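Trarkholm keeps its Greek, for now

2 Mar 2025

Evening classes in Modern Greek at Trarkholm will carry on into next year after the faculty board dropped a plan to fold them into a general languages certificate. Decision came late in the week, in a two-line email. Students were told by their tutors before the website caught up. It still hasn't fully.

The department teaches ancient and modern side by side, one of the few things it has always been a bit proud of, and the plan would have split the two. Homer and the orators to stay with Classics. Everything after Byzantium to the language centre across the road, with no research supervision attached. Existing PhD students would have kept their supervisors. New ones, unclear.

Kyriaki Psarras, who supervises most of the doctoral work on the modern side, heard while she was marking. "I read it twice and then went back to the essays," she said. "There were a lot of essays."

She has argued all along that the two halves need each other. Her own students come to the modern poets by way of the old ones, or go the other way, starting with a song their gran knew and ending up in a manuscript room. One is editing a run of letters from island schoolteachers. Another works on laments. Neither fits in a certificate.

The case for the change was money, mostly. Small groups cost more to teach and the beginners' class has been small for a few years. The board's paper also pointed to room use and to the fact that the reading list for the second year paper had not been looked at in a long while. Fair point, said several people in the department, none of whom wanted to be named on it.

A petition against the move closed with 854 signatures. Former students for the most part, plus a fair few from other universities and one whole parish choir. Agnes Moffat, who took the beginners' course after she retired from nursing and is now in her second year of the MPhil, collected a good many on paper, outside the libary, in the rain.

"People kept asking was it the holiday sort of Greek or the hard sort," she said. "I told them both."

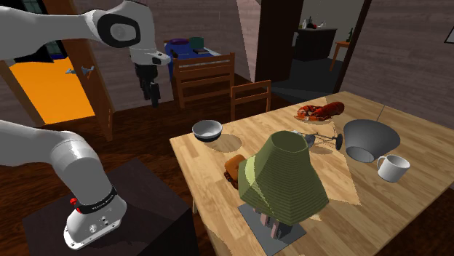 A white robotic arm and its gripper, with a wooden chair behind, in a computer rendering.

What changes all the same. The second year paper gets a new reading list from the autumn, drawn up by Psarras and Fotis Vrettos, and the set texts will be split evenly between prose and verse. Translation into Greek goes from compulsory to optional, which not everybody likes. Vrettos doesn't. He'll teach it anyway to whoever signs up, Thursdays, after the reading group.

The oral exam stays. It gets longer.

Beginners' classes will be open to anyone in the university and, from November, to people in the town, for a fee still to be set. There was a similar arrangement years ago and it lapsed when the tutor moved away. The board wants to see how the first intake does before it promises a second.

The Kouris fund, which pays for student travel, is untouched. It will make 2 awards this year of £2000 each, one for a master's student and one for a doctoral student, for work in archives or for a summer language course. Applications need a one-page plan and a letter from a supervisor. Vasiliki Spanos in the faculty office has the forms. She would like them back typed, please, after last year.

Supervision is the part that worried research students most. Danai Kourkoulas, in the third year of a thesis on newspaper serials, had drafted a letter asking to move elsewhere and never sent it. She'd have lost her desk as well as her supervisor, she said, and she had only just got the desk. She is staying put and hopes to submit next spring.

She also runs the Enitz reading group, named after the street where it first met, over a shop. Undergraduates welcome, no Greek needed for the first few weeks as everyone works from a parallel text. This term it is short stories. Next term they vote.

Still open: who teaches the beginners. The current tutor is on a contract that ends with the summer term, and the board's email said only that staffing would be "reviewed in the usual way". Psarras has asked for a post of at least three years. Classics is backing her. The language centre, which would have gained the classes under the old plan, has offered rooms and the use of its listening lab, and by all accounts offered nicely.

The board meets again after Easter and the post is on the agenda, quite far down. Student reps can attend for the open items and there is a form for that too, also from Spanos.

Anyone wanting to sit in on a beginners' class before then can just turn up, the tutor says. Bring a pencil. The room has changed since the timetable was printed so check the door of the old one, there's a notice on it wiht directions.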